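# Hiring the long room at Balar: the questions I get asked most
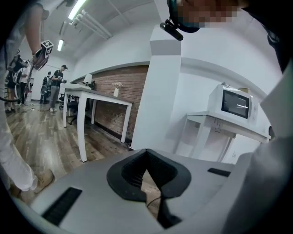 Agnes Kristiansen wrote to say that the old version of this page told her everything about parking and almost nothing about the floor, and could I please put the floor first, as she'd driven over with a van full of kit and no idea what she was allowed to stand on it. Fair point, Agnes! So the floor goes first, and I've rewritten most of the rest while I was at it.

## What's the floor, and can we wear shoes on it?

It's a wooden plank floor, warm brown with grey streaks through it, and yes, ordinary shoes are fine. I'm asked about this more than anything else, I think because people hear "wooden floor" and picture a dance studio where you have to pad about in socks. You don't. Trainers, flat shoes, boots with a clean sole, all welcome. The only things I say no to are stilettos and anything with studs (yes, somebody asked).

If it's raining hard, do use the mat by the door. It's bigger than it looks when you unroll it.

## Can we put heavy things down?

Mostly. Anything on rubber feet or wide castors is no bother. Narrow metal legs need a pad underneath, and there's a biscuit tin of felt ones on the shelf by the sink — help yourself, and put the good ones back. Please lift instead of dragging. I had the boards sanded in June and I'm still a bit precious about them.

## How do we deal with cables?

With a bit of care, please, and before everyone arrives. A thin black cable on brown boards is surprisingly easy to miss when you're talking to someone and walking at the same time. Run them along the walls where you can. Where one has to cross the room, use the rubber cable covers from the cupboard, which come in short lengths that clip together. If you run out, the brown matting does nearly as well.

Tape is allowed, but only the cloth sort that peels off cleanly. Parcel tape takes the finish off and then I get grumpy. I keep a roll of the right stuff and charge nothing for it unless you use the lot.

## Are the lights dimmable?

No, sorry! They're fluorescent fittings, so they're on or they're off. The ceiling is white, which helps bounce the light about, and most people find it plenty bright for working in. For a talk or a film I'd bring a couple of lamps and switch the main ones off altogether. The switches are outside the door on the left, not inside where everybody pats the wall looking for them.

## Can we hang things from the pipes on the ceiling?

Please don't. I know they look handy, running along up there, and I know bunting weighs next to nothing. Still no. There are picture hooks along the long wall and you're welcome to string things between those.

## How many people fit in?

I take bookings for up to 33 if everyone's going to be on their feet and moving about, and 90 for a seated talk with the chairs in rows. The first number sounds mean until you've tried it. People who are standing and doing something with their arms need far more space than people sitting and listening, and they spread out as the day goes on. If your group works in pairs or small clusters, it's worth agreeing at the start who has which end.

## Is there somewhere for coats and bags?

There's a rail in the corridor and a row of lockers that take a pound coin (you get it back). I'd really encourage using them. Bags left against the wall creep outwards over a morning, I don't know how they do it, and then there's a strap round somebody's ankle.

## What does it cost?

It's 11 pounds an hour for local groups, with a two-hour minimum. Firms pay a bit more, and I'll quote you for that by email as it depends on the day and whether you need me there to open up. A deposit isn't needed unless it's your first time and you want the whole weekend.

## Can we get in early to set up?

Usually, if the Breritska choir isn't in before you. They finish on the dot, to be fair to them, but they do like a chat on the way out. Ask me when you book and I'll pencil you in half an hour free. Anything longer goes on the bill.

## Where do we park?

In the yard behind Grasach, through the green gates. Ignore the sign about permits, it belongs to the unit next door. There's room for one van right by our back door if it's unloading, and after that it needs to move so that the bakery lorry can get in. Guzmán, the café on the corner, doesn't mind the odd car in front once it's shut — but ask, please, as they've been very good to us.

## How warm is it in winter?

Better than it was. The heaters come on an hour before your slot and the room takes a while to catch up, so I'd wear layers to start with. Once you've got a roomful of people on the go you'll probably be opening a window. The pole for the high ones hangs behind the door.

## What do we need to do before we leave?

Sweep, with the soft broom, going along the boards and not across them. Wind up any cables you've borrowed and put them back in loose loops (tight ones kink, and then they never lie flat again). Lights off, heaters left alone, key back in the box. The code changes now and then, so check your confirmation email and don't rely on the one you used last time.

## I've scratched the floor. What now?

Tell me! I'd much sooner know the same day. Small scratches I can touch up myself with a wax stick, and I won't charge you. A proper gouge means a board coming up, and the last one of those came to 492 pounds, so I do ask that groups have some kind of cover. If you haven't got any, ring me before you book and we'll talk about it.

Updated December 14, 2023. If your question's not on the list, send it over and I'll add it.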